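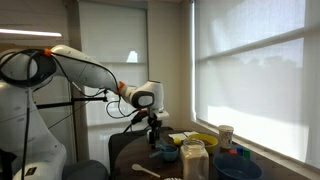 Baking Table and Window Corner, Room 8
Wirklow House quarterly check, November
Form 362
Checked by: Debashish Abeysekara
Comments read and answered by: Huệ Khương

Ratings are OK, FIX or WATCH. WATCH means I would like it to be FIX but Huệ has asked me to be reasonable.

1. Table stands level and does not rock
OK. The folded Zosby menu is still under one leg. I took it out to see what would happen, and put it back.

2. Tabletop sound, no splinters or lifting edge
OK. Round table, dark wood grain, rounded edge. A round table has no corners to catch a hip on, and I have the old form from the square one if anybody wants to see how that went.

3. Chairs steady, pushed in when not in use
WATCH. The chair at the near side is tucked close to the table. The screws on its twin in the hall closet are loose again. Please do not swap them back.
HK: They were swapped for the birthday lunch. They have been swapped back.

4. Measuring cups and spoons stored in the drawer
FIX. Blue measuring cup on the tabletop, white plastic spoon lying near it. The drawer is labeled. I labeled it. The label has 10 words on it and I can defend all of them.

5. Dry goods in closed containers
OK. The tall glass jar has its screw lid on.

6. Dry goods labeled
FIX. White powder in a clear jar. I am told it is flour, by people who did not sound sure. Flour and powdered sugar look alike from the doorway and behave very differently in gravy. Masking tape and a marker would settle it.

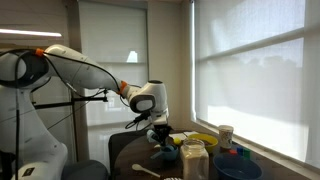
The marker is on a string by the light switch, where it was last quarter and where it will be when I retire.
HK: The marker is dry. New one ordered from Herath, on the same order as the sponges.

7. Open food covered or put away
FIX. Yellow bowl, something dark brown in it, no cover. Asked what it was, I got two answers and a shrug. If it is for a recipe, put a plate over it. If it is not for a recipe, please come and see me.
HK: I believe cocoa. I have not tasted it and I don't plan to.

8. Bowls kept back from the table edge
WATCH. The big dark blue one is empty, so the worst it can do is make a noise.

9. Toys kept separate from food
FIX. Red, blue and green blocks at the back of the table, next to the baking things. They are nice blocks. They live in the Cukau tub on the low shelf, and they should be washed before going back in it, as should anything that spends a morning beside a bowl of batter. 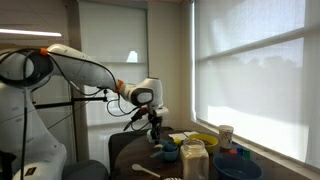

Same rule for crayons, stickers and the small plastic dinosaur from the last report, who has still not been claimed.
HK: Claimed. He lives with me now.

10. Paper kept away from wet work
WATCH. White sheet flat on the table. Recipes go in the plastic sleeve on the wall - we paid for the sleeve.

11. Disposable cups thrown out after use
WATCH. Printed paper cup by the window. I did not ask whose.

12. Window opens, closes and locks
OK. Latch stiff, candle wax rubbed on it, latch less stiff.

13. Nearest fire extinguisher in date, pin in place
OK. Hallway bracket tightened while I was there.

Items marked FIX go back on the list for a second look at 4 p.m. Huệ to sign off on numbers 4, 6, 7 and 9. The drawer label stays as worded.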